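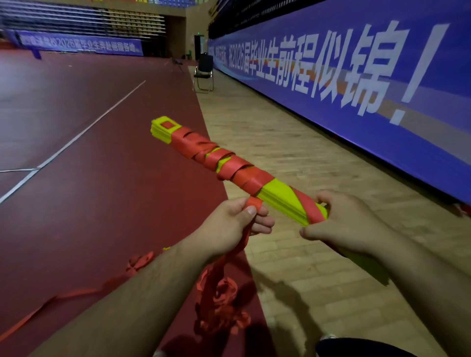
What is the best way to bind a stack of flat strips so you can hold it in one hand?

Wind fabric tape round the middle, overlap every turn, and keep the tape pulled tight from the first turn to the last. We got there in the end, but it took most of a term, so the rest of this report is about the bits in between.

Our project was to make a hand-held bundle, a sort of baton with a fanned end, for the opening parade at the Nemside sports day in May. Kelly Kershaw and I shared the work. She did the design and the sums, I did most of the binding (and most of the swearing at ribbon). Our tutor, Jana Schwerdtfeger, set the rules: one colour for the strips, another for the grip, no glue and no staples, and the thing had to survive being waved about by a Year 7.

We wanted yellow and red from the start because you can spot them right across a hall. Kelly worked out we'd need 60 strips for each bundle if we wanted a decent fan, and I said that was far too many for small hands, and we argued about it all through lunch. We made it her way first. I still think it's a bit chunky, but it does look brilliant when you hold it up!

Binding was the hard part. My early grips were baggy, with loops that slid about as soon as you twisted them, and the ribbon crumpled if I stopped to rest. What I learned is that your thumb does nearly all the work. You press down on the turn you've just made, bring the tape round underneath, and only then shift your thumb along. If you let go to untangle the spare ribbon (and there is always a tangle) you lose the lot.

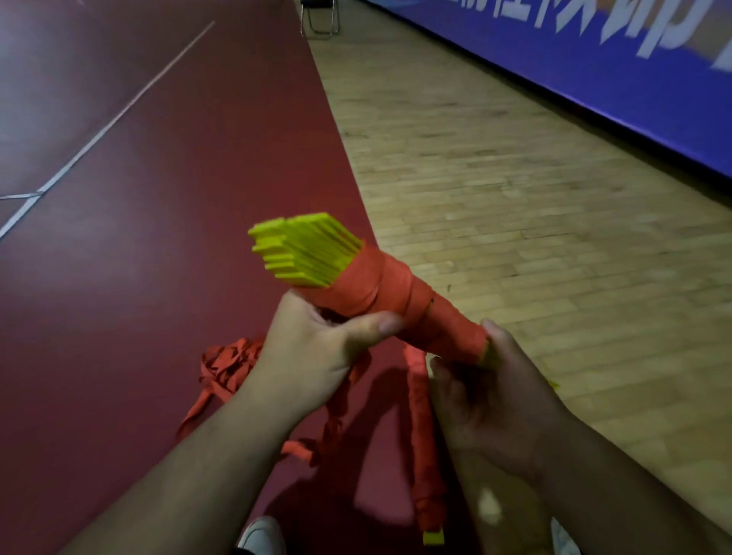 The other thing we changed was the top. I'd been knocking the ends level on the floor before every go, and Kelly pointed out that a stepped edge looks much more like a flame. So we stopped tidying it, which saved time as well.

For testing, the plan was 100 shakes per bundle, then a look at whether any strips had crept out of the bottom. Our first two failed well before that. The third lasted, though the last turn of tape had started to work loose and I had to tuck it back under. Next time I'd cut the tape into shorter lengths before starting, sweep up the offcuts as I went, and do the whole job on a Thursday, when the hall is free until five.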